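2020년 6월, 사례경진대회 준비 노트 (공용 폴더에도 올려 둠)
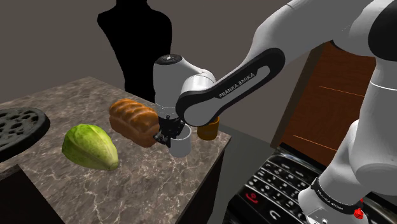 1. 오늘 정한 것

학부 경영사례 경진대회 본선 사례를 Josville 건으로 확정. 후보였던 Dunstan 건은 재무자료가 너무 얇아서 뺐다. 학생들이 현금흐름을 추정으로만 채우게 되고, 그러면 심사 때 가정 싸움만 하다 끝난다. 작년에 한 번 겪었음.

Josville 사례 요지: 지방 중견 생활용품 유통사. 오프라인 매장 비중이 크고, 온라인 자회사 Lumside를 따로 두고 있는데 두 조직이 재고를 공유하지 않는다. 경영진이 물어보는 것은 하나. Lumside를 본사로 합칠 것인가, 외부 투자를 받아 떼어 낼 것인가. 제3안도 허용하되 3년치 손익 추정은 반드시 붙이게 한다.

본문 초고 분량이 많다. 부록 포함해서 읽는 데 한 시간 넘게 걸렸다. 준비시간 네 시간 중에 읽기로 그만큼 쓰면 발표자료가 안 나온다. 연혁 부분은 반으로 줄이고 임원 인터뷰는 두 개만 남기기로 함.

2. 시험 풀이 결과

지난주에 대학원생 두 조에게 초고를 주고 풀게 했다. 조건은 본선과 같게. 인터넷 검색 금지, 계산기와 스프레드시트만 허용, 발표 15분에 질의응답 10분.

A조는 합병안. 재고 통합 효과를 먼저 계산하고 인력 문제를 뒤에 붙였다. 논리는 괜찮은데 통합 비용을 한 줄로 처리했다. 질문하니까 답을 못 함. 총점 78.

B조는 분리안. 투자자 입장에서 본 기업가치 산정이 좋았고 슬라이드도 깔끔했다. 다만 부록 4의 반품률 표를 연간 수치로 읽었다. 원래는 분기 수치다. 이것 때문에 뒤쪽 숫자가 전부 어긋났다. 총점 74.

B조 실수는 우리 잘못이 더 크다. 표 제목에 기간이 없었음. 부록 표 전부에 기간과 단위를 적고, 매출 단위는 백만 원으로 통일할 것. 본문 6쪽에는 아직 억 원으로 되어 있다.

두 조 다 직원 설문 부록은 펴 보지도 않았다고 한다. 빼도 되는지 고민 중. 일단 남겨 두고 본문에서 한 번 언급하는 쪽으로.

3. 채점표

항목은 문제 정의, 분석, 대안 비교, 실행계획, 발표와 질의응답. 기존 채점표는 발표 비중이 30%였는데 너무 높다는 의견이 있어서 20%로 내리고 그만큼을 실행계획에 얹었다.

Emerson Falcão 선생 의견(메일): 재무 추정의 정확도보다 가정을 밝혔는지를 보자. 동의함. 분석 항목 설명에 "주요 가정을 명시하고 민감도를 제시하였는가"를 넣었다. 영어 채점표 문구도 Falcão 선생이 봐 주기로 함. 영어 발표 조가 있으니 두 언어 문구가 같은 뜻인지 확인 필요.

심사위원 간 편차도 한번 봤다. 시험 풀이 때 세 명이 채점했는데 실행계획에서 차이가 가장 컸다. 한 명은 일정표가 있으면 점수를 주고, 한 명은 담당 조직까지 적어야 준다. 기준 문장을 이렇게 고침.

상: 단계별 일정, 담당, 예산이 모두 있고 서로 맞는다
중: 일정과 담당은 있으나 예산 근거가 약하다
하: 방향만 있고 일정이 없다

동점일 때는 분석 점수가 높은 조가 위. 그것도 같으면 심사위원장 결정.

4. 접수와 조 편성

신청자 107명. 네 명씩 조를 짜는데 딱 나누어떨어지지 않는다. 세 명인 조를 하나 인정하기로 했다. 가산점은 없음. 중복 신청이 있는지는 명단을 학번순으로 다시 정렬해서 볼 것. 이름만으로 대조하면 동명이인 때문에 틀린다.

예선은 서면. 다섯 쪽 보고서이고 표지와 참고문헌은 쪽수에서 뺀다. 글자 크기 문의가 벌써 여러 번 왔다. 공지에 11포인트, 줄간격 160%로 명시.

예선 사례는 Onus 건을 쓴다. 작은 회계 소프트웨어 회사의 가격정책 문제라서 짧고, 1학년도 읽을 수 있다. 다만 구독료 표에서 연간 결제 할인율이 본문과 다르다. 본문 쪽이 맞음. 표를 수정해야 함.

5. 본선 운영

올해는 전부 화상으로 한다. 조마다 회의방 하나, 심사용 방 하나 따로. 준비시간에는 감독 조교가 회의방을 돌면서 확인하고, 사례 파일은 시작 시각에 암호를 공개하는 방식. 작년처럼 종이로 나눠 주는 것보다 유출 걱정은 덜한데, 파일이 안 열린다는 학생이 꼭 나올 것 같다. PDF 하나로 묶고 스프레드시트는 따로 준다.

발표자료는 준비시간 종료 전에 올려야 인정. 업로드 시각은 서버 기준으로 본다. 늦으면 5분마다 감점할지, 아예 받지 않을지 아직 결정 못 함. 나는 받지 않는 쪽.

접속이 끊겼을 때: 발표 시계를 멈추고 3분 대기. 그 안에 못 돌아오면 남은 조원이 이어서 한다. 조 전체가 끊기면 순서를 맨 뒤로.

질의응답은 심사위원당 질문 두 개까지. 시험 풀이 때 한 분이 10분을 거의 다 쓰셨다.

인쇄비가 안 들어서 예산이 조금 남는다. 상금을 올리자는 얘기도 있었으나 총액은 약 600만 원 그대로 두고, 남는 돈은 화상회의 계정과 조교 수당으로 돌린다. 학과 승인은 아직.

6. 할 일

- Josville 본문 축약, 6쪽 단위 수정
- 부록 표 기간·단위 표기 (4번부터)
- Onus 구독료 표 수정
- 채점표 영문본 Falcão 선생에게 보내기
- 명단 중복 확인 후 조 편성 초안
- 지각 제출 규정, 다음 회의 때 결정
- 화상회의 소회의실 최대 개수 확인. 조 수보다 적으면 계정을 하나 더 열어야 함

추가. Lumside 조직도에 물류팀이 두 번 나온다. 하나는 본사 소속이라 점선으로 표시해야 하는데 변환하면서 실선이 된 듯. 원본 파일 찾아볼 것.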